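Questions about a stop that came late

Kirkstead runs a picking demonstration in its Woltport hall: a robot with two hands works along a trellis and sets the fruit into crates on a low cart. In January the hand control failed in a way the safety logic had not been written for. Maribel Usuga, who leads controls at Kirkstead, and Michalis Sarantis, the outside safety reviewer from Grokwood, spoke about it separately. Their accounts have been put together below.
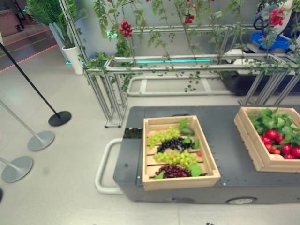
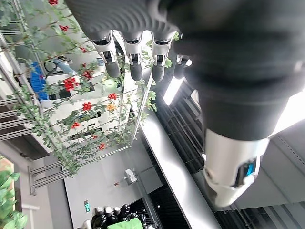 The Woltport cell: cart and crates in front of the trellis (first), fingers of the hand at close range with the trellis behind (second).

The fault itself was short. During a routine run the right hand closed on a cluster, received the command to open, and stayed closed. The arm controller had no knowledge of this. It went on with the next motion in the sequence, a retreat of the wrist away from the rail, while the fingers still held a stem tied to the trellis.

"The arm did what it was told," Usuga says. "It had a release acknowledgment, so it moved. The acknowledgment was wrong. It confirmed that the open command had been received by the hand. We had been reading it as confirmation that the fingers were open."

The stem tie held. Load rose at the wrist until the force limit tripped and the arm went into a protective stop, 439 milliseconds after the retreat began. One finger linkage was bent and a horizontal rail was pulled out of its clamp. There were no injuries. The operator was at the console, outside the barrier line.

Usuga's group first looked at the finger drives and found nothing. The motors ran normally on the bench, and the replacement hand showed the same behavior once, two days later, without a stem in the grip. That moved attention to the communication link. The hand and the arm are on separate controllers joined by a gateway supplied by Heinonen. When traffic on the link was heavy, the gateway could accept an open command, acknowledge it, and then drop it from the queue if a newer grip status request arrived before it was forwarded.

"You need a fairly exact overlap," Usuga says. "We went back over 1,684 logged release commands. The pattern shows up 2 times, and both are the ones we already knew. If you test it for an afternoon you will probably not see it."

Sarantis puts more weight on the design than on the gateway. In his report the dropped message is listed as the trigger and the missing position check as the cause. The finger joints have encoders, and their values were available to the arm controller during the whole event. They were written to the log and used for nothing else.

"Anyone reading the log could see the fingers were closed," he says. "The data was there at the right time. The sequence had no step that looked at it."

He also questioned the force limit. It had been set during commissioning with the cart and crates in mind, to keep the robot from pushing a loaded crate off the deck. A pull on a fixed structure had not been listed in the risk assessment. The limit was high for that case, and the filter on the force signal added delay.

"The stop worked as configured," Sarantis says. "I would not call it a good stop. The rail had already come out."

Usuga accepts that. She says the assessment was organized by what the arm might hit, and that the section on held objects covered dropping them and little else. It has been rewritten. A failed release is now a separate entry, with one version for loose fruit and another for fruit that is still attached.

Four changes have been made. The arm may not leave a grip position until the encoders on all fingers report open. If they do not report open within 100 milliseconds of the command, the arm holds where it is and the operator gets a message. The pull limit near the trellis is lower than the limit near the cart. The gateway firmware has been updated so that a motion command cannot be displaced by a status request.

The hold in place was argued over. Usuga's group first wanted the arm to go slack on a failed release, so that an operator could free the stem by hand. Sarantis objected that a slack arm can sag onto the crates or onto the person reaching in. The present rule is to hold, remove drive power from the hand only, and free the fingers with the manual release on each joint.

Cycle time has gone up by some 2 percent, nearly all of it from the encoder check. Usuga does not plan to win it back.

One item is open. The encoders are on the motor side of the linkage, so a bent or broken link could still report as open. Sarantis has asked for a test with a disconnected finger before the report is closed. Kirkstead has agreed to run it, and the fixture is being made.

Published 2025-03-06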